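Making the bed in a narrow room

My bedroom has one long wall that takes furniture, and the bed stands against it. Getting in between the mattress and the plaster used to mean kneeling on the mattress, pulling the sheet tight with one hand and undoing the other corner with a knee. In March I started timing the job, mostly out of irritation. The first run took 8 minutes.

The order I use now:

Strip everything, including the pad. Put the pillows on the chair. Fit the far corner at the head first, then the far corner at the foot, then the two near corners. The near side has full access, so it can absorb the tension left over from the other three. Smooth from the wall outward with the flat of the forearm. The duvet goes on last, folded in thirds and opened from the foot end.

The fitted sheet is a Zesero, bought after the elastic failed on the previous one. It has a deeper pocket and holds on a thick mattress. The duvet cover is from Prerner and has ties in only 2 of the corners, a poor choice for anything this size. I added tape loops to the remaining corners by hand.

Sweeping comes before the clean sheets go on. Dust collects along the baseboard at the head end, and moving the bed raises enough of it to matter. 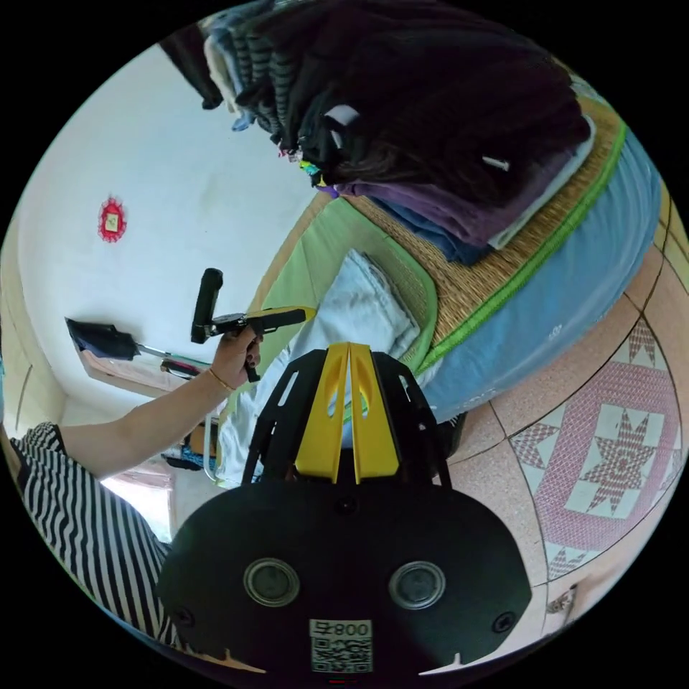
I pull the bed out a hand's width, sweep the strip, and push it back before fitting anything. Doing it in the other order drags the hem of the sheet through whatever was on the floor.

The current time is under 5 minutes with the sweeping left out. The duvet cover accounts for most of that, and the next one will have a zipper along the long side.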